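How a Kitchen Robot Changes a Workday

A page for readers aged 9 to 12. Last updated Jul 6, 2019.

What automation means

Automation is when a machine does a task that a person used to do by hand. A dishwasher is automation. So is the door that opens when you walk up to a store. In both cases the machine repeats one job the same way every time.

Robot arms are a harder kind of automation. An arm has to reach for an object, close on it with the right amount of force, move it, and let go in the right spot. An adult or a child does this without much thought. A robot needs each part of it worked out.

The Havbridge kitchen

Havbridge is a food company that makes boxed breakfasts for schools and hospitals. Its kitchen sends out 4,000 breakfasts a day, and 1,000 of them have an egg in them. Until last March, all of the egg work was done by hand. A worker took an egg out of a carton, put it in a bowl, and passed the bowl down the counter.

The job is simple, but it is hard on the body. The wrist turns the same way again and again. The company wanted to know if a pair of robot arms could take over part of it, so it set up a project called Sondier. The project has its own room with one table in it.

What is on the table

Engineers call the table a work cell. A work cell is a space where a robot has everything it needs within reach. The arms are bolted down, so they cannot walk over to get something. If a bowl is too far away, the robot cannot use it.

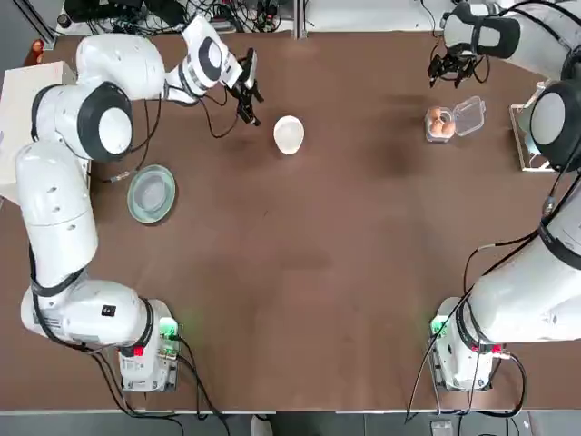
Two arms and two grippers. A gripper is the robot's version of a hand. 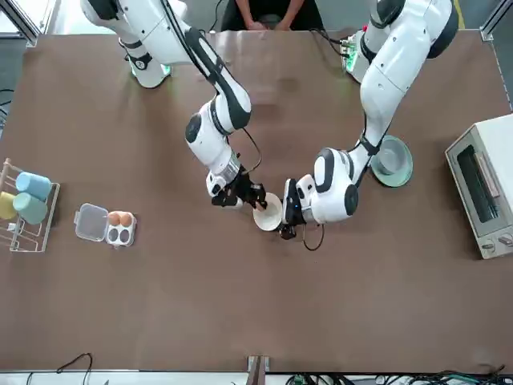 Both grippers are on one bowl, one from each side.
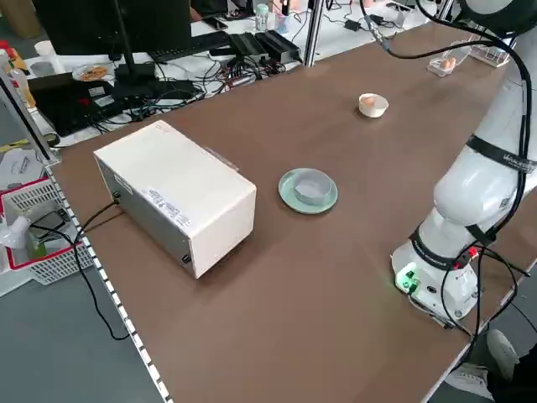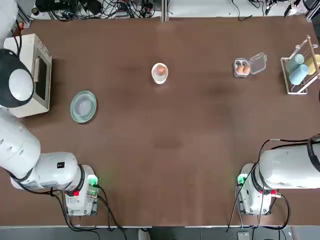 One egg is in the bowl and two are in the carton.

Why eggs are difficult

An egg is a bad shape for a machine. It is round, it rolls, and no two are exactly the same size. It also breaks. A gripper that squeezes too little will drop the egg, and one that squeezes too much will crack it. The space between those two mistakes is small.

Bowls have their own problem. The side of a bowl slopes, so the fingers can slip. Using two arms helps, but then the arms must move at the same speed. If one is faster, the bowl tips.

The engineers at Sondier keep a log of every try. A try counts as good only if the egg ends up where it should be with no cracks. In the first test they made 456 tries. The log shows the result of each one, and the bad ones are read most closely — they show what has to be fixed.

What changes for the workers

Three things changed in the kitchen while the project was being planned.

First, jobs were traded. Workers who used to move eggs all morning now spend about 60 minutes on it and then switch to packing or checking labels. The company made this change before any robot was ready, to rest people's wrists.

Second, there is new work. A robot cell needs a person to fill it, clean it, and stop it when something goes wrong. This person is called a cell operator. Kitchen workers can train for the job. They learn how to set out the objects, how to read the error codes, and where the stop button is.

Third, some work may go away. If the arms do well, Havbridge will need fewer people on the egg counter. The company has said that those workers will be offered other jobs in the same building. Some workers think this is fair. Others are worried, and they have asked for the promise in writing. Both groups meet with the managers once a month.

What the robot cannot do

The robot does not know what breakfast is. It cannot smell a bad egg or notice that the floor is slippery. It will not see that a coworker is having a hard day. People in the kitchen do these things all the time, and most of them are not written in any job description.

Words to know

Automation — a machine doing a task that people did by hand.
Gripper — the part of a robot arm that holds things.
Work cell — the space where a robot does its job.
Cell operator — a person who runs and looks after a work cell.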